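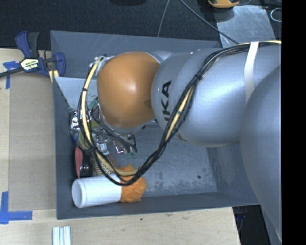

Term project report: Packing from a deep bin
Cekville Technical College, Materials and Storage unit
Submitted Jun 12, 2020

Aim
Find out if a deep bin on a table is any good for packing small goods, or if we should go back to the shallow trays. Our group got the deep gray one. Group at the Gallardo campus had the trays, their report is separate.

Set-up
One rectangular bin, gray, on the light wood tabletop. Bin flat on the table, no stand under it. Goods were mixed packets and small boxes from the Ladix store cupboard. Target was 2000 items over the whole project, we got to 2218 becuase the last session ran long.

Method
Fill the bin to the marked line. Take items out one at a time, put each in its carton, tape the carton. Write down any item that took more than one try. Refill when the bottom shows. Same filling order each session, heavy things first. We changed this once in session 3 (light things first) and it made a mess so those results are in their own table.

Results
86 items needed a second try. Most of them were flat packets lying against the walls near the bottom. Corners are the worst spot, thin things stand up on edge in there and you can't get under them. Full bin = easy. Nearly empty bin = slow, everything is a long reach down over the side.
Colour matters more than we thought. Gray packets in a gray bin are hard to pick out. White ones no trouble.

Problems
Labels from the Flodilmont supplier peeled off, had to relabel half a carton. Bin slid on the tabletop whenever the wall got bumped, we put a rubber mat under it for the later sessions and that fixed most of it. Should of done that from the start. Also lost one tally sheet, redone from the carton counts.

What we would change
Put a sloped board in the bottom so stuff slides to the middle. Lower table maybe. Stop filling at half and top up more often. Gallardo want to swap set-ups in September so they can try the board first.

Tally sheets and the session 3 table are in the appendix.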